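飲み残しの薬、薬局で確認　トッデールで12月から

トッデール地区の薬局12店が12月から、自宅に残っている処方薬を持ち込んでもらい、薬剤師が中身を確認する取り組みを始める。利用は無料で、予約はいらない。 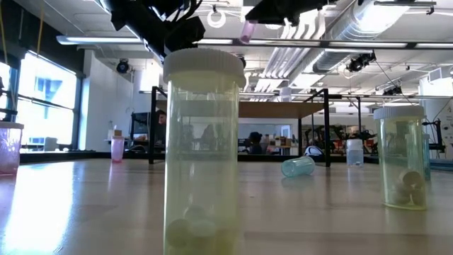

ロイック・バイイさんは、母親の薬が台所の引き出しと寝室の両方にたまり、どれが今の処方なのか家族にも分からなくなっていたと話す。捨ててよいのか判断がつかず、結局そのままにしていたという。「聞きに行ける場所が決まっているだけで助かる」

取り組みをまとめるのは、地区内の薬局でつくるベディヴァード薬局連絡会。昨年、3店で試験的に行ったところ、約90人が薬を持ち込んだ。多かったのは血圧の薬と胃薬、痛み止めで、処方が変わった後も前の薬を手元に置いている例が目立った。同じ成分の薬を別々の医療機関から受け取っていた人もいた。

当日は、残っている薬を容器や袋に入ったまま持参する。お薬手帳があれば一緒に出す。薬剤師は薬の名前と数、受け取った時期を聞き取り、今も飲む必要があるものと、そうでないものに分ける。まだ使える薬が多く残っている場合は、本人の同意を得て処方した医師に連絡し、次回の処方日数を減らせるか相談する。確認にかかる時間は薬の量によって変わり、混み合う夕方は預かりになることもある。

不要になった薬は、その場で薬局が引き取る。錠剤とカプセル、粉薬、塗り薬が対象で、注射針と吸入器は受け付けない。引き取った薬を別の人に渡すことはなく、すべて処分に回す。

連絡会のフルヘンシオ・マルドナド代表は、飲み忘れを責める場ではないと強調する。「余っていることを医師に言い出せず、毎月同じ量を受け取り続けている方がいる。薬局のほうが話しやすければ、先にこちらへ来てほしい」。体調が良くなったからと自分の判断で薬をやめた人や、朝の分だけ残してしまう人からの相談も受けるという。飲む回数を減らせる薬への変更や、1回分ずつ袋にまとめる方法も案内する。

家庭での保管についても、チラシを1,000枚用意した。別の容器に移し替えるときは薬の名前と受け取った日を書いておくこと、種類の違う薬を一つの容器に混ぜないこと、湿気の多い洗面所や日の当たる窓辺を避けること、子どもの手が届かない高さに置くことなどを載せている。チラシは参加する薬局のほか、図書館と診療所の窓口でも受け取れる。

隣のビドフソープ地区からの持ち込みも受け付ける。同地区には参加する薬局がなく、最も近いのは駅前のトカチェンコ薬局になる。外出が難しい人には、薬剤師が自宅を訪ねて確認する方法もあるが、こちらは事前の申し込みが必要で、訪問は午後2時以降に限られる。

参加する薬局の一覧は、各店の入り口と地区の掲示板に張り出す。受付時間は店によって異なる。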